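Kitchen > Small Appliances > Microwaves > Countertop > Drallitz 351

Search products or part numbers

Print this page
E-mail this page

Drallitz 351 Countertop Microwave

Item number 351-W
White
Sold by Prillisport

The Drallitz 351 is a plain white countertop microwave for a small kitchen, a break room or a dorm. It reheats, defrosts and cooks, and it leaves out the grill and convection settings found on larger models. If you need those, look at the Rundmont range instead.

What you get

Microwave oven
Clear glass turntable plate
Roller ring
Printed manual in English
Paper template for checking shelf space

Where to put it

Set the oven on a flat, dry surface that can carry its weight when loaded. Leave 8 inches free above it and keep the back clear of curtains and paper towels. Plug it straight into a grounded wall outlet. The cord exits at the lower rear and is long enough for most counters, but it should not hang over the sink or run behind a stove.

We don't sell a trim kit for this oven and it must not be built into a closed cabinet. An open shelf is fine if the clearances are met. Use the paper template before ordering if your shelf is tight, or ask us to mail one ahead of time at no charge.

The turntable

Fit the roller ring first, then lay the glass plate over the hub and turn it by hand until it settles. It should sit level and move freely. Do not run the oven without the plate. The plate can be washed in the sink or on the top rack of a dishwasher. Let it cool before it goes in water.

Replacement plates are stocked under part number 344. The plate from the older Besson oven looks similar but has a different hub and will rock when it turns.

The control panel

The panel is a tall strip to the right of the oven opening, with the display at the top and the buttons below. Labels are in Chinese on this version. The quick times under the display are 10秒 (10 seconds), 1分 (1 minute) and 5分 (5 minutes). The first button below them, 微波火力 | 智能解冻, covers microwave power and smart defrost. There is a plus/minus button farther down. The manual has a full translation on the inside cover, which you can cut out and keep near the oven.
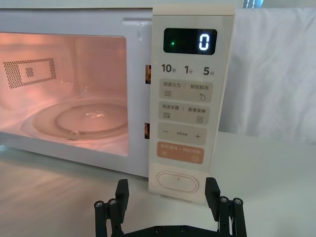 Cleaning

Unplug the oven and wipe the inside with a soft cloth and mild dish soap. Do this soon after a spill, as dried sauce is hard to get off the walls. Keep water out of the perforated grille and the two latch slots beside the opening. No steel wool, oven spray or bleach. For smells, heat a cup of water with a slice of lemon, leave the door shut for 15 minutes, then wipe down.

Delivery and returns

Orders ship from our own warehouse. Keep the carton and the foam until you are sure you want to keep the oven. Returned units must include the plate and roller ring, and we deduct the price of any missing part from the refund.

Questions about this item go to Macarena Zabala at the parts desk. Please have your order number ready.

Page updated 8/30/21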